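Fold planner update: waistbands are in

September 27, 2022

The new release of Sekiguchi, our planner for soft goods, is out to both labs today, and we're thrilled with it!
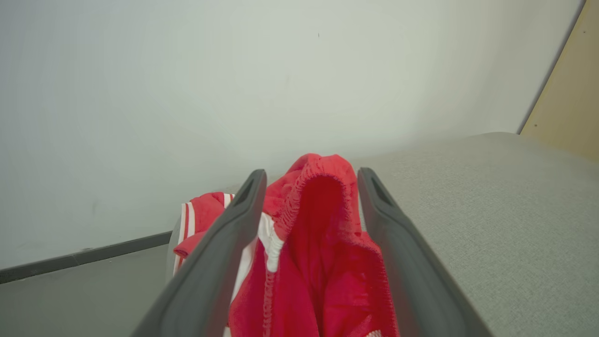

Until now the planner picked its grasp from the outline of a garment alone, and crumpled clothes gave it fits. Sekiguchi now looks for gathered elastic first, ranks the spots it likes and hands the best one to the controller, all in 80 milliseconds. The team in Nondale trained the new model on 2,497 labeled grasps, and Waltville rewrote the replay tool so you can step through any attempt and see the scores change (it's so much nicer to use). On our test set of 21 garments it chose a usable grasp 91 percent of the time.

Drawstrings still confuse it. Badton is taking that on in October, so please keep sending your logs.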